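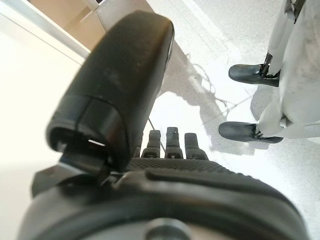

Tuesday, May 21, 2019. Floor day, room 503

Spent most of today thinking about the floor in here, and I quite enjoyed it! Enikő and I started at the door end with the soft broom and worked towards the sink, then I went over the lot again with the flat mop (the one with the blue handle, please don't put it back in the bucket, it goes on the hook). Warm water and a very small splash of the Avine cleaner. I used far too much of it in November and we all squeaked about for days.

Marking tape: the old lines by the long bench had gone furry at the edges so I pulled them up. The Lemari tape comes off in one go if you warm it first with the hairdryer, but the cheap stuff left glue behind and I ended up on my knees with a plastic scraper and a rag for most of an hour. Zoltán had a turn and was much quicker than me, I think he holds the scraper flatter. Used 17 metres of new tape, so that roll is nearly gone. Have put another on the Dobos order.

Ferenc wants the walkway wider by the cupboard and I agree, but then the stool has to live somewhere else. We tried it under the window and Andor walked into it within five minutes, so no. It's next to the coat pegs for now. Suggestions welcome (not "throw it out", Wafula, I like that stool).

Other bits and pieces:

Cable cover across the doorway has a split at one end. Still usable, though I'd like a new one before it catches somebody's toe.

Found 3 of the missing M6 washers, a pencil and the cap off my good pen. Very pleased about the pen!

Felt pads on the chair legs are worn right through. There's a fresh packet in the second drawer, somebody with patience please.

The dip near the drain is still there. I laid the long straight edge over it and the gap looks the same as it did before, so I've left it alone and written the date on the wall plan. Wafula has the filler from Castance if we do decide to have a go at it, and he'd want the room free overnight. I'll ask Ferenc which evening suits.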